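Does a Folding Rule Save Space? A Test With Knit Shirts

Student project report, Household Textiles, May 2024

Background

Every guide to folding clothes makes the same promise: fold the garment into a small rectangle and you will get more into the drawer, and it will come out with fewer creases. I went into this project doubting both halves of that. The guides rarely say what they are comparing against, and the "before" pile is usually a heap that no one would really put in a drawer.

The method I tested is the one printed in the Stamby storage leaflet. It asks for three folds, smoothing between each, and calls the result "drawer ready." The comparison method was my own habit, which is to fold in half and in half again without fussing over it.

Materials

The garments were plain knit pieces in red and green. Red ones were folded first and left on the table as a size reference while a green one was being worked on. The work surface was white and flat, which made it easy to see where an edge wandered. I weighed one garment on a kitchen scale and got 238 grams, mostly to rule out the idea that these were unusually thin.
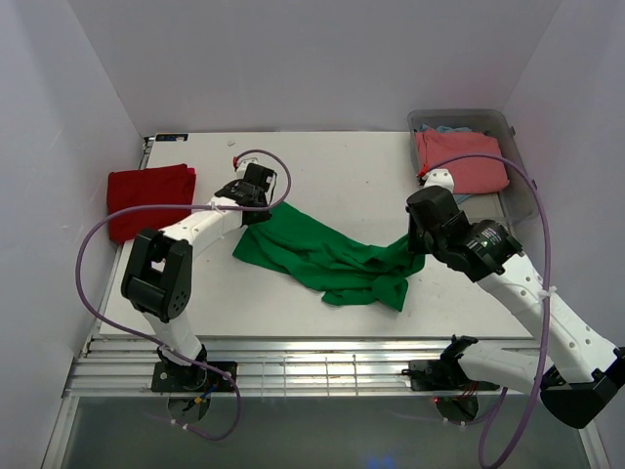
Where the leaflet goes wrong

Step one in the leaflet reads "lay the garment flat." That takes up one line of print and most of the work. Jersey knit doesn't want to lie flat. The hem rolls over on itself, and if you fold on top of a rolled hem you build a ridge into the stack that no smoothing gets rid of later. Pinching close to the hem and pulling outward tends to open the roll, but it also sends creases across the body of the cloth, so one problem gets traded for another. The leaflet has no drawing of a hem at all.
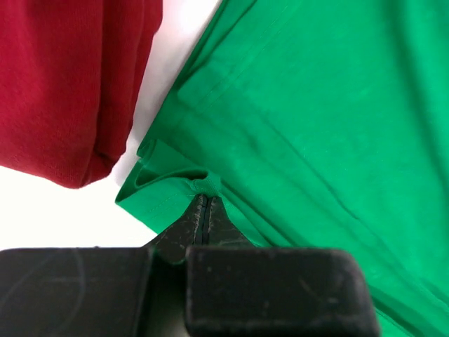 One reader of my draft objected that a rolled hem hardly matters once the garment is under the weight of a stack, and that I was grading the method on looks. I take the point in part. A drawer isn't a shop display. But the leaflet promises fewer creases, so creases are a fair thing to hold it to.

Results

I ran 13 folds with each method. The Stamby stack came out a little shorter, by less than the thickness of one garment. It also took nearly 4 times as long. I would not call that a saving unless the drawer is already too full to close, and then the better answer might be owning fewer shirts.

Creasing was harder to judge. Side seams were the trouble spot with both methods. A seam is stiffer than the panels beside it, so the cloth wants to bend along it whether or not the fold line was supposed to go there. 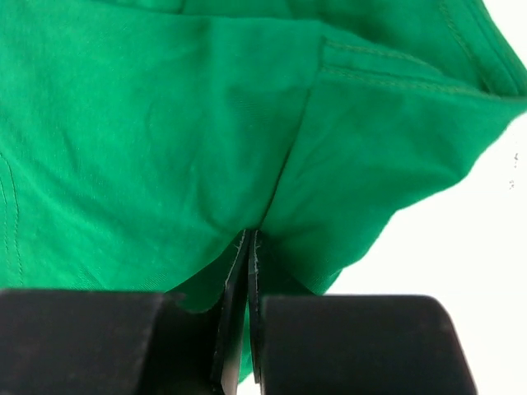

If the fold landed close to a seam, the two panels slid apart and I had to start over. The leaflet's fold lines assume the seams hang straight, and on cheap knits they often twist toward the front after laundering. I could have chosen better garments, but then the result would only apply to people with better garments.

Limits

All the garments were similar in fabric, and I did the judging of creases myself, knowing which method had been used. That is a real weakness. I also didn't test long storage, so I can't say what either stack looks like after a season in a drawer.

Sources

Stamby storage leaflet, undated. Class handout on knit fabrics, February.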